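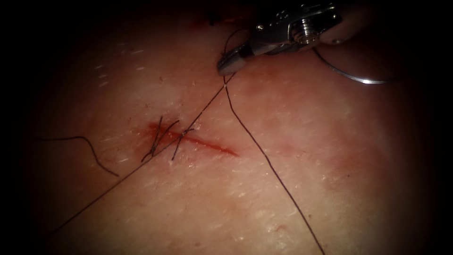 Reading time: 2 minutes

Girent Home Workshop Tips – stitching a straight cut with a curved needle

Many readers practise their stitches at the kitchen table before a course, and they write to me that the thread is always in the wrong place. I had the same trouble for a long time. These are the habits which helped me.

Choose a dark thread. It shows well on a pale pad and you see at once where each strand lies. Mine comes from Lecomte, but any thin one will do.

Cut the thread to a comfortable length. I use 28 cm for practice. With longer pieces I only made knots in my sleeve.

Keep the two strands apart. When they go away from each other in a wide V, as in the photo, you can follow each one with the eye. If they lie together you will pull the wrong one sooner or later.

Watch where the needle is while you hold the thread. The point of a curved needle looks small and harmless to the side, and then your finger finds it. Two stitches are already in place in the photo and the needle is still there beside the jaws, so the care must continue until the end.

Hold the thread with closed jaws, near the surface, and do not lift it high. Turn the needle along its own curve when you pass it through. Pushing it straight makes a big hole and can bend the needle.

Put your lamp on one side – bright metal shines back at you if the light is directly above.

After the work, count the needles back into a tin with a lid. I practise for 20 minutes and then I stop, as tired hands pull too hard.

Comments (3)

Juvia reader, 7/27/23
The lamp tip is very good, thank you! I was blinded by my own needle.

Guest
Does the 28 cm include the tail for the knot?

Reply from the author
Yes, all together. For your first knots you can take a little more.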